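Friday, late

Got to the shop at 9 and had the place to myself until after lunch. Heater took its usual hour. January is a bad month for working on anything with grease in it, and the shoulder joint on the arm groaned until it had been moved back and forth for a while. I ran it through the slow warmup and swept the floor in the meantime.

First job was the board. I've been putting this off for two weeks. With the blocks straight on the blue table the holes were a problem. The rod would push a block along fine, then an edge would catch on the rim of a hole and the block would spin instead of slide. Half my logged pushes from last month are no good because of it. The maple is the same piece I picked up at the yard in Wultport in the fall, which was supposed to become a shelf. Sanded it again, wiped it down, and screwed it to the table through the near corners. My first pilot hole was off by enough that the screw wouldn't find its thread. Plugged it on the underside and started over. The second try went in straight.

Checked for rocking with a feeler gauge and got nothing I could measure. I expect it will move when the weather changes. I'll check it again in spring.

After that the height had to be redone, with the board now sitting on top of the table. The tool frame was still set for the bare surface, and if I had run the old program it would have driven the rod straight into the wood. I thought of that before starting it, for once. Jogged down a little at a time with a sheet of paper under the tip until the paper dragged, wrote the number down, then backed off. Put the new number in the config file and also on the tape on the controller, because I lost the config once already.

The collar is still the Skotix one. I was going to replace it with something I machined myself but it holds and I have other things to do. It did slip last week when the rod came down on a block by mistake. Tightened it again today and put a pencil line across the joint so I can tell if it turns. The rod hangs a little off vertical at most of the poses I use for pushing. I don't mind that. The rounded end makes the contact about the same from any side, and a square end would be much fussier.

Reran the camera calibration against the marker at the far right corner. Reprojection error came out worse than before I moved things. Spent an hour on it. I cleaned the lens and tried new exposure settings, and neither changed much. In the end it was the camera bracket, which had worked loose at the wall side, probably from the last time I leaned on it. Tightened that, ran it again, and the error went back to where it belongs. Ate lunch standing up.

Blocks next. I printed more this week in red, green, yellow and blue. The textured tops are from the slicer pattern I switched to, and they're better than the smooth ones under the shop lights, which used to throw a glare that the color detector read as white. The stars are the hardest to push in a straight line. If the rod lands in the notch between two points it carries the star nicely. If it lands on a point, the star turns. The cylinders roll off the side of the rod unless the push goes right through the middle. The cube is easy. I have not figured out the heart yet. Pushing on the flat side of it works, pushing near the point does not, and I don't have a rule for it beyond that.

Started the Lalum program in the afternoon. The name is left over from an old folder and I never changed it. It picks a block, picks a direction, comes down beside the block, pushes a short way, lifts, and looks again. Got through 600 pushes before I stopped it. It faulted 3 times, all of them the same joint limit when it tried to reach behind something on the far side. I need to either shift the base or tell it to leave those alone. Shifting the base means doing the calibration again, so I will tell it to leave those alone.

The pushes themselves looked good. No catching anywhere. Blocks went where they were sent more often than I've seen so far, though I won't say how much better until I've gone through the log with the plots side by side. The goal is 3000 clean pushes on the board before I try fitting the model again. At this rate that's several more sessions, and the printer will be tied up with somebody else's parts for some of next week, so no spare blocks if I break one.

One thing I noticed is that blocks drift toward the back over a long run. The program has no reason to prefer that direction. Could be the board is very slightly low on that side, or it could be how I choose the directions. Put the level on it both ways and the bubble sat in the middle. So probably my code. I'll look at the sampling function with coffee in the morning.

To do: joint limit check before the move, print a spare heart, order a longer emergency stop cable from Debnath, bring the good level from home, throw out the old logs from the bare table or at least mark them.

Shut everything down at suppertime. Left the board screwed down and the blocks in the bin.
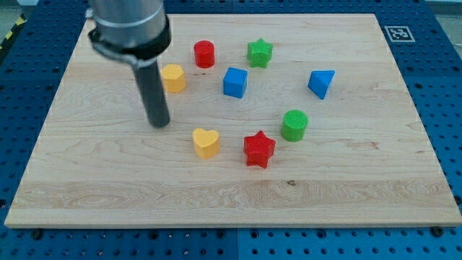

Rod and blocks on the new maple board.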